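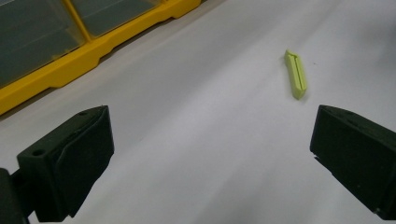
Building a hand-held gripper for recording small pick-ups

I've put off writing this one for ages, mainly because I kept changing the design. It's settled enough now that I'd be happy for somebody else to copy it, so off we go! The gripper is a squeeze-the-handle affair with two chunky printed fingers and a little camera looking down between them. You pick things up by hand, the camera records what the fingers see, and later on you can use those recordings to teach an arm to do the same job. Mine was built over a string of evenings at the shared workshop in Flisstead, on the long bench by the sink.

What you need

A pair of printed fingers and their mounts
The handle and trigger (I used the Skilitz plans, with changes I'll come to)
A small wide-angle camera
M3 screws and a few nuts
Thin foam or rubber sheet for the finger pads
A pale, plain bit of table
Something small and brightly coloured to practise on

Printing the fingers

Print both fingers on their sides. I did my first pair standing up and the tip sheared off the moment I pinched a table edge with it, which served me right. Go heavy on the walls and don't worry too much about the infill. A dark filament is a good choice if most of your practice objects are bright, and it hides scuffs a bit better too.

Leave the screw holes slightly tight and open them out with a hand drill. If you print them to size you'll get a wobble, and a wobble at the mount is a big wobble at the tip (ask me how long I spent blaming the trigger for that).

Fitting the fingers to the slide

Screw the mounts on loosely first, close the gripper, and look at how the inner faces meet. They want to touch flat, all the way along. Nip up one screw each side, check again, then do the rest. I had to file a smidge off my left mount before it would sit properly. The Stetsiuk version of the slide has slotted holes here which would save you the filing, but I'd already printed mine by the time I found it.

Then open and close it a few dozen times. It should run freely with no catch in the middle. If there is one, back the screws off a quarter turn and see whether it clears.

Setting the camera

You want both fingers in view when the gripper is wide open, one on each side, coming in from the lower part of the picture. Tip the camera forward until you can see a decent stretch of table past the fingertips as well, or you'll be hunting for things blind every time you reach. I went too steep to begin with and could see lots of finger and hardly any table.

Laying out the table

Start with one easy target and one bit of background. A lime-green plastic clip on a white surface is about as easy to spot as anything gets, and the slot along the top gives you something to judge its angle by. A yellow storage organiser with clear compartments goes behind, so there's always a landmark in view.
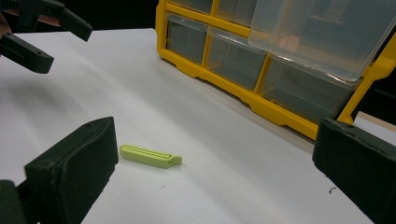
Keep the fingers wide until you're nearly on top of the thing, then come down and squeeze slowly. Flat little objects are harder than they look, and my early goes mostly ended with the tips skating over the top. Get the pads right down to the table before you close. Long thin pieces are best taken across the narrow way, so turn your wrist to suit before you get close.

Change the starting angle each time you reset. I got lazy and laid everything down the same way for a whole evening, and had to bin the lot.

Recording

Eight good pick-ups in a row before a tea break is my rule. I'd done 439 when I wrote the first draft of this page and I'm on 1,634 now, so it does add up if you keep at it. I name the folders by hand and sort them in Mutis afterwards, which is slow going but means I look at every clip at least once.

Still to do: a softer trigger spring, and a better way of routing the cable, which currently flaps about by my elbow.

Last changed May 14, 2023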